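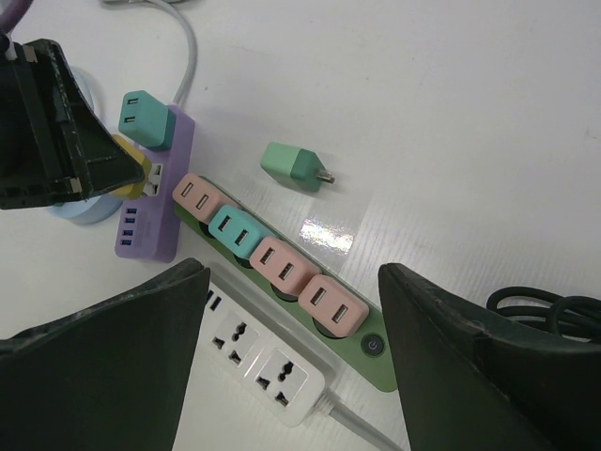

USB chargers on a green power strip, white tabletop.

Rerden Community Recognition Records

This repository holds the nomination and award records for the Rerden contributor recognition programme, along with the scripts used to check them. Rerden is the plug-in framework that sits under the Dodia customer database. The programme gives a yearly title to people who help other users: by answering forum questions, running local meetups, writing guides or keeping shared plug-ins in working order.

The records were first kept in a spreadsheet and moved here so that changes could be reviewed before they went in.

What is in the repository

records/nominations.csv - one row per nomination, 188 rows in the current release
records/outcomes.csv - one row per nominee, with the result for each round
records/regions.csv - the region list used by both files
scripts/check.py - looks for missing fields, repeated rows and unknown region codes
scripts/summarise.py - prints totals by region and type of contribution
docs/criteria.txt - the wording of the award criteria as shown to nominators

The nominations file and the outcomes file are joined on nominee_id. A person nominated by several people has several rows in the first file and one row per round in the second, so the two files will not have the same length.

Fields in nominations.csv

nominee_id: a random code, kept the same between rounds
round: the round number, 1 or 2
region: a code from regions.csv
contribution: forum, events, writing, code, mentoring or other
self_nominated: yes or no
relationship: how the nominator knows the nominee, chosen from a short menu
statement_length: number of words in the supporting statement
received: month only

Statements themselves are not published. Many of them mention employers, clients or third parties who never agreed to appear in a public file. We looked at removing those parts by hand and found that what was left made little sense.

Fields in outcomes.csv

nominee_id and round are as above. The result column takes one of four values: awarded, renewed, not awarded, withdrawn. "Renewed" means the person already held the title and kept it. "Withdrawn" covers people who asked to be taken out and people we could not reach by the deadline; the old spreadsheet did not tell these apart and we have not tried to guess.

How the records were collected

Nominations came in through a web form hosted on Prunside, the community forum. The form was open through August in both rounds. In the first round it did not require a region, and a few nominators left it blank. Those rows carry the code XX. Please leave them as they are and do not fill them in from forum profiles, which are often out of date.

Each nomination was read by two reviewers. Where they disagreed, a third reader made the decision. Individual scores are held by the programme team and are not part of this release.

Known problems

The contribution field allows one choice, though many people do several kinds of work. Nominators tended to pick forum, probably as it comes first in the menu. Treat totals for this field with care.

English was the only language on the form in the first round. The second round added a French version, and nominations from French-speaking regions went up. We can't say how much of that is down to the form and how much to the meetups that started in the same period.

Three rows in the first round have a statement_length of 0. The statements arrived by email and were never pasted in.

Using the scripts

You need Python 3 and nothing else. From the top folder:

python scripts/check.py records/
python scripts/summarise.py records/ --by region

The check script exits with an error if it finds a problem and prints the row number. XX is accepted as a region code. Run it before opening a pull request - the same check runs on the server and will block the merge if it fails.

On Windows, make sure your editor saves the CSV files as UTF-8. Kadlec, the export tool that ships with Dodia, writes a byte order mark at the start of each file, and the check script will report the first column name as unknown until you remove it.

Corrections and removal

If your own record is wrong, open an issue with your nominee_id and the field to be changed. Don't post your name or email address in the issue. If you don't know your code, use the contact form on Prunside.

Anyone listed can ask for their rows to be removed. Removed rows are taken out at the next release, and the old release files are replaced at the same time.

Licence

Records: CC BY 4.0. Scripts: MIT. The programme badge and the Rerden logo are not covered by either licence and are not included in this repository.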